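Search this site Enter keywords Go

Equipment Planning and Procurement: Progress Report to the Azar Fund
Reporting period ending February
Submitted by Oľga Kollár, Stidley Automation Laboratory

1. Status of purchases

The laboratory has committed 70 percent of the equipment allocation approved under the current award. The two-arm tabletop cell is in place and accounts for the largest share of spending to date. Cabling, mounting plates and spare gripper fingers were charged to the same line. Trukix delivered the extrusion stock 18 days after the order was placed, within the period stated in the purchase agreement.

Two items remain open. The quotation from Trosia for a second cell has been received and is under review by Fouad Saliba, who holds signing authority for capital purchases. The replacement power supplies have been deferred to the next quarter at the request of the finance office.

2. Use of the existing cell

Work on the cell concerns the handling of small objects placed close together on an open tabletop, with an arm approaching from either side. The layouts are kept simple so that operators can reset them by hand between runs. Staff logged 107 hours of operation during the period — more than was projected in the original plan.
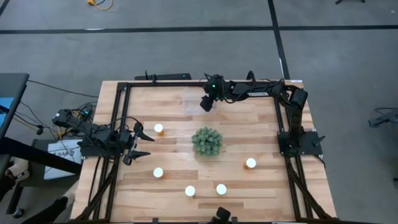

The additional hours have a direct effect on the maintenance budget. Gripper fingers and cables are treated as consumable parts, and the original estimate assumed lighter use. We request permission to move unspent travel funds into this line. The total award would not change.

3. Planning for the second cell

The second cell would follow the same general design, so that parts can be shared between the two. Floor space has been reserved in the adjoining bay, and the electrical survey is complete. Cable routing will be specified in the order itself, including covered floor runs, which were left out of the first purchase.

Delivery terms are still under discussion. Trosia has offered a lower unit price if payment is made in advance, but the terms of the award do not allow this without written consent from the Fund. A decision on this point is needed before the order can be released.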